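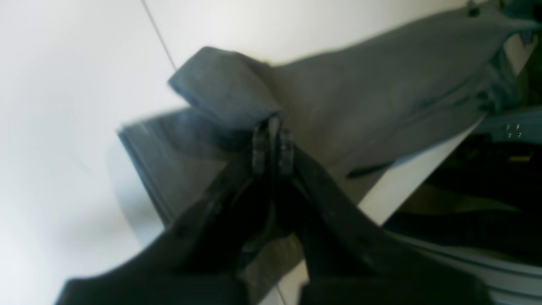
Gyula Simon wants it on record that he could have folded the whole pile himself in the time it took to teach a machine to pick up one sleeve. He has said so in every review meeting since we opened, and we have stopped arguing, as he is right. We put his remark on the wall by the kettle. Then we went back to work.

We are Stitesus, and we show robots how to handle clothes. A person takes hold of the controls, the robot copies what the hands are doing, and the whole thing is recorded. Then the person does it again. After 500 goes at the same job the recordings are handed over for training, and we find out how much of our own technique was worth copying. (Some of it was very bad. The robot learned Máté's habit of dithering over collars and has kept it up faithfully.)

Our customers are mostly laundries and repair workshops, plus a theatre wardrobe that still owes us a visit. They come to us with a task somebody's hands already know how to do. We don't write the movement out in code, we've tried that and cloth doesn't read it. A box stays the same shape when you lift it. A pair of jeans has other plans.

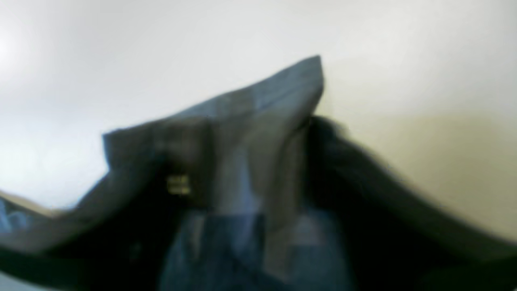
Jodholm, February

We have moved the teaching room upstairs, where the light is better and the stairs are worse. If you are visiting, ring the lower bell. The upper bell belongs to a dentist who has been very patient.

The main news is that Matar, our hand-guiding set-up, is now in daily use alongside Esora, the remote one. With Matar you hold the arm and move it where you want it. With Esora you sit at a desk and steer from a pair of handles, with a view from the wrist on the screen in front of you. Boglárka Vida prefers Esora and sits very upright. Murdo MacLeish prefers Matar and talks to it throughout, which the recordings thankfully leave out.

The Esora library holds 1097 demonstrations of lifting and spreading. A further 753 were thrown away — wrong grip, dropped garment, operator sneezed. We keep a note of why each one went, and new starters read the notes before they touch anything. It's cheaper than a training course and the jokes are better. 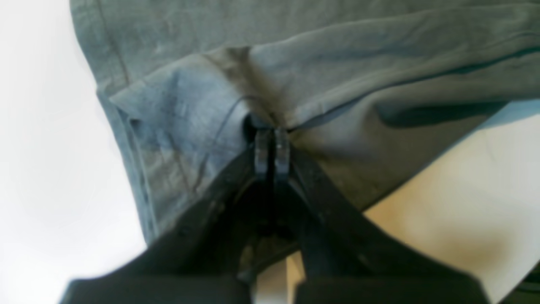

Learning to teach is slower than people expect, and most of our first week with a new operator goes on the grip. Everyone wants to grab. You have to be talked out of it, usually by Gizella Virág, who did alterations for years and can tell from across the room when you've taken too much. A pinch between two fingertips is all you get, and even that pulls the creases in towards it like a small star, with a seam arriving from one side and a folded hem from the other. Her advice is to look at where those lines run before you move. Sessions last 60 minutes, after which everybody's pinch gets sloppy and we make them have tea.

If you have a job you'd like taught, write to Máté Illés at the Jodholm office. Tell him what the task is, who does it now and whether they would mind being copied. Please send real garments, the ones with missing buttons included. Ironed samples will be returned to you folded, by Gyula.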